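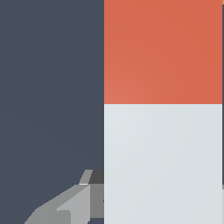
Fig. 4. Simulated wrist view, gripper low and to the left of the two-color block.

4. Side approach test, Drevar gripper vs. Taveck gripper

Same scene file for both. Don't swap blocks between runs.

1. Load the gripper model. Check the name in the status bar.
2. Set the step limit to 3000. Taveck needs 4000, it closes slower.
3. Bring the gripper in next to the pale half. Fingertip stays below the color line.
4. Pause. Save the wrist view before you close anything.

Note: contact can't be judged from this view alone. Read the contact log aswell.

CAUTION: do not reset the arm while the gripper is by the block. Back off first, then reset. Otherwise the solver may throw error 983 and you lose the run.

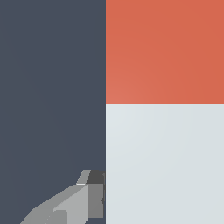
Fig. 5. Dark end of the gripper just left of the seam. Orange over pale gray on the right.

5. Checking the view

1. Color line should be straight and level. If it tilts, redo the camera mount offset (section 2).
2. Gripper parts must not cross the block face. If they do, wrong offset again.
3. Repeat the approach 3 times per gripper. Keep all the logs, bad ones too.

Note: flat shading is the default. Leave it on for comparisons, textures slow teh controller loop.

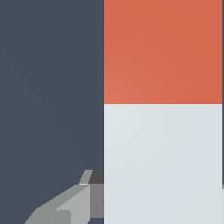
Van der Merwe test bench, February

Dark block of the gripper right up at the left side of the object, light finger tab beside it. Use this view as the reference when you line up your own.

Controller: Idetti profile first, then stock. Write down which one. Results from mixed profiles can't be compared.

Last updated: 2026-06-01
Contact | Copyright Idetti | Back to top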